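Print this page
E-mail this page

Workshop Tips: Recording Good Sorting Demonstrations on a Two-Arm Bench

By Lena Ostrowski

Small-part sorting is a good first job for a two-arm setup. The parts are cheap, the trays are easy to reset, and a person can steer a run from start to finish before their shoulders get tired. The tips below come from our own recording sheets at Rurnomo, where we collected 3,161 runs of tray work before training anything worth keeping. They assume you already have your arms calibrated and your recording software running.

1. Cover the tabletop

Bare tabletops let parts skid. Carpet tile or thin felt keeps a dropped button where it landed, and trays don't creep when a finger bumps the rim. Choose a dull, dark color. Vacuum it when you change parts, as lint collects in finger joints.

2. Use trays you can tell apart from across the room

One color per side works well. We say "blue" and "red" out loud when planning a run, and we write the same words in the task label. Buy spares from the same batch. Trays scuff with use and that's fine, but a replacement in a slightly different shade should be noted in the log.

Shiny trays throw back the ceiling lights. Move the lamp or turn the tray a little between runs. Leave some glare in the set, though. A model trained only on tidy lighting will stumble the first afternoon the blinds are open.

3. Pick parts with an obvious top

Mushroom-cap push buttons are about the best practice part we have found. The cap gives the fingers something to close on, and the colors are easy to name. Keep one cap of each color in play at the start and add duplicates later.

Steer the fingers to the sides of the cap. Pushing down from above presses the button and often tips it over. If it tips, keep recording and set it upright if you can. Those recoveries are useful, and we throw away only runs where a part leaves the table.
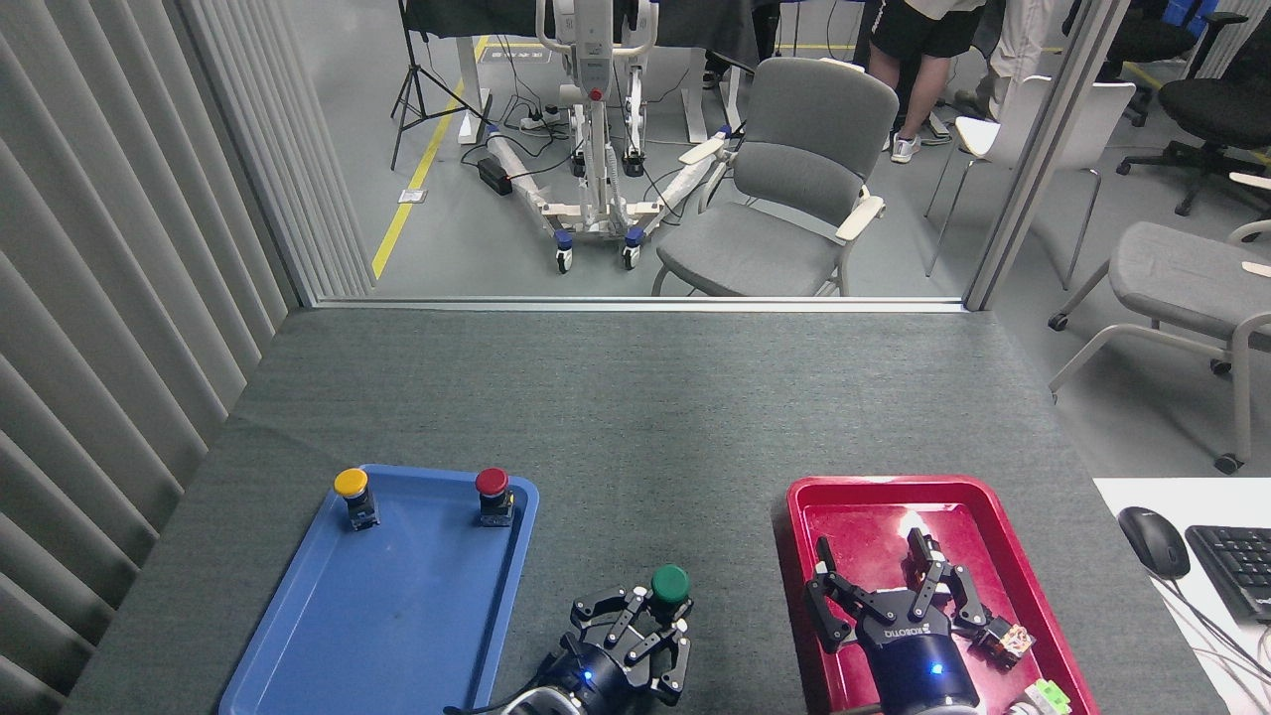
4. Give the idle hand something sensible to do

While one hand holds a part, the other should wait open over its own tray. New operators let it drift or park it against the rim. Drifting shows up later as a nervous twitch in the trained policy. Say "hold" to yourself and keep that hand still until it is needed.

5. Mind the cables

Run the wrist cable with a loose curve behind the hand, and check it at both ends of the reach before you record. Tape the bundle where it leaves the arm. A cable that snags once in a session will change how the operator moves for the rest of that session, usually without their noticing.

6. Vary the start, not the rules

Turn the trays, swap the order of the buttons, and leave odd bits in the corners now and then. Keep the task itself the same. If green goes to the red tray in the morning, it goes to the red tray at 4 p.m. We lost 347 runs in June when two operators had different ideas of which tray was the finish. Leszek Bednarek went through the lot by hand and relabeled what he could.

7. Record in short blocks

Do 20 runs, then stop and stand up. Quality drops after that, and you can see it in the pauses before each grasp. Eight blocks is a full day for one person. Switch operators between blocks if you can, so the set has more than one style of reaching in it.

8. Let the room be a room

People walking past, chairs in a different spot, equipment parked behind the table: leave all of it. Don't clear the background for recording unless you plan to clear it every time the system runs. Do keep people out of reach of the arms, and keep the stop switch by the operator's keyboard.

9. Write the label right away

A label should say what moved, from where, to where, and whether it got there. "Green button, blue to red, done" is enough. Add a word for anything out of the ordinary, such as "slipped" or "two tries." Labels written at the end of the day are wrong often enough that we stopped accepting them.

10. Play back the first run

Before going on with a block, watch the first recording all the way through. Check that both hands are in view at the far edge of each tray and that the finger positions match the video. A camera knocked slightly out of line can spoil a whole morning, and the check takes less time than making coffee.

Wipe the finger pads with a damp cloth before you shut down, and put the buttons back in their box by color.

Print this page
E-mail this page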